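The tidy hallway of Wonolex

Gisela Painemal clears a corner of the kitchen table before she pours the tea, which takes a while, as most of the table is given over to motor housings, cable ties and a biscuit tin of screws she has been meaning to sort since November. The house is in Sarnisden, the shed out the back is where the real mess lives, and between the two she and her neighbour Chak-lun Kong have spent 39 weekends building a two-armed household helper they call Wonolex.

The idea was a humble one. Gisela's knees aren't what they were, and she was tired of bending down for shoes. Chak-lun, who writes software by day and bakes a very good lemon slice, reckoned they ought to teach the arms in simulation first – a dropped shoe costs nothing in there, and neither does a dented wall. So he built them a make-believe hallway, garden and all, and the pair of them have been practising in it most evenings after dinner.
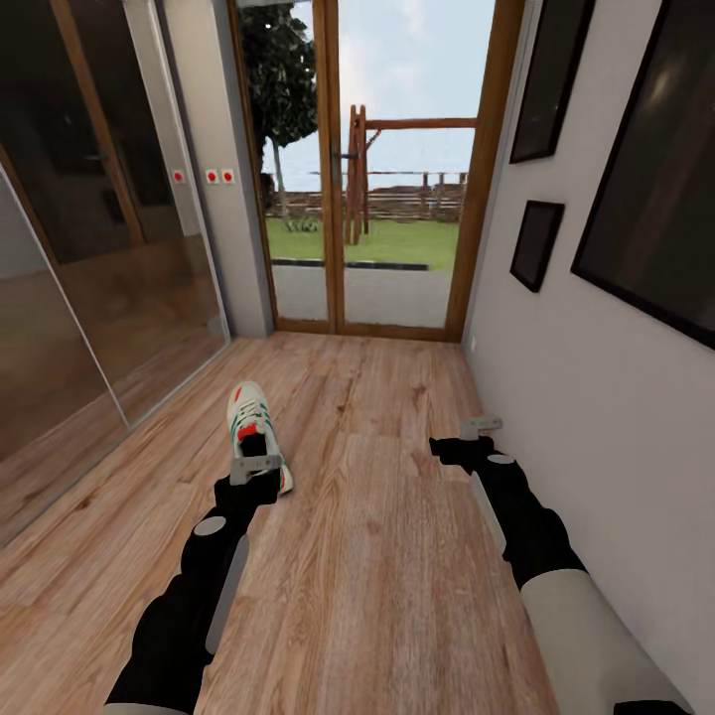

The simulated hallway, with the left gripper just above the heel of a sneaker.

Shoes are harder than you'd think, Chak-lun tells me, warming to the subject. A sneaker on its side has a soft collar and an awkward shape, and the mirrored wardrobe was his own bit of mischief, put in to see how the vision software would cope with reflections. They've been through six versions of the grasping code so far, and Gisela keeps notes on every one of them in a school exercise book, in pencil.

The real arms are still bolted to a bench in the shed, waiting on a wheeled base and a fair bit of wiring. Gisela would like them rolling by spring. Chak-lun, reaching for another slice, thinks she might want to allow a little longer than that.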